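Terracotta floor tile

Terracotta floor tile is an unglazed or lightly sealed paving made from fired clay. It is used in kitchens, halls and covered porches.
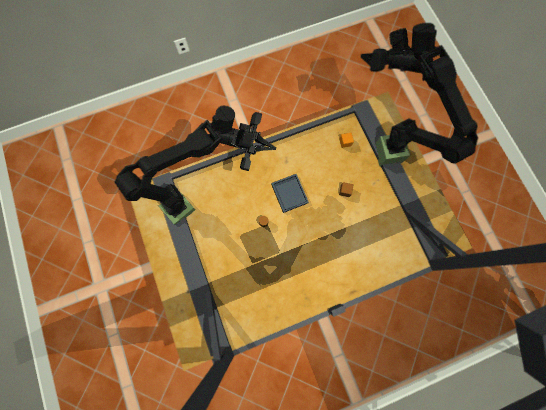
The color comes from iron in the clay and varies with the heat of the kiln. The Dalach works, opened in May, fired 1000 tiles in each load.

Laying

Tiles are set in mortar and grouted after 2 days.

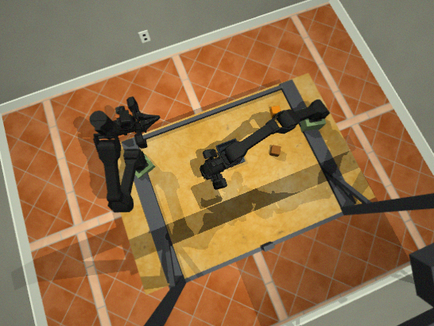 Furniture can mark an unsealed floor, and felt pads are advised under heavy pieces. A wooden table with a yellow-tan top, set at an angle to the walls, leaves more of its corners in the path of traffic — a common cause of scraped legs and chipped tile edges.

Sealing is repeated when water no longer beads.
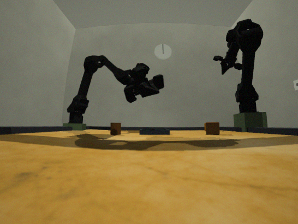
Care

Floors are swept dry and washed with plain water. Vinegar is avoided.

Comments

Gunvor Sjögren: Our Ljungberg tiles are 50 years old and have never been sealed.

Nhàn Phí: Does this apply outdoors? We get hard frost.

Related articles
Gutberg brick
Quarry tile
Stakent kilns

Filed under: Floors and paving | Clay products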